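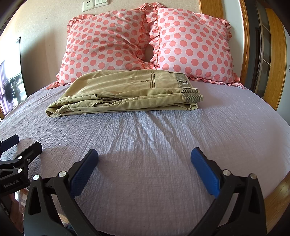 Why not just train on every frame, a student asked by email — surely the policy learns to ignore the idle ones. With a small dataset it often doesn't.

Skekura course notes, Unit 8: Segmenting two-gripper episodes
Wednesday, May 21, 2025

Fit both gripper tracks to one clock before you cut. Mark a segment where either jaw width changes, then check it against the wrist view. Open jaws near folded cloth don't tell you which phase you are in — use the pose track too.

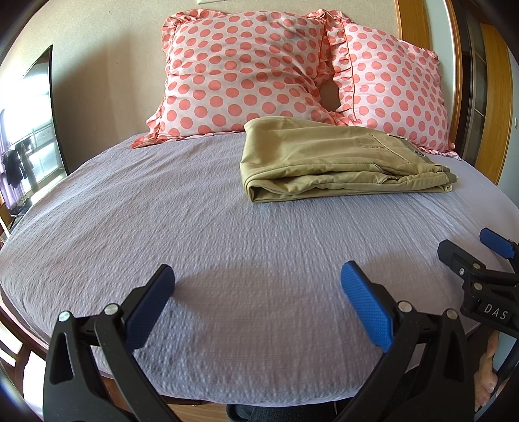

Fig. 2. Folded trousers, near gripper open.

Lab: run the Tokarz script on 43 episodes and list any segment shorter than 8 frames.

This site uses cookies. Accept | Settings
© 2025 Skekura. Back to top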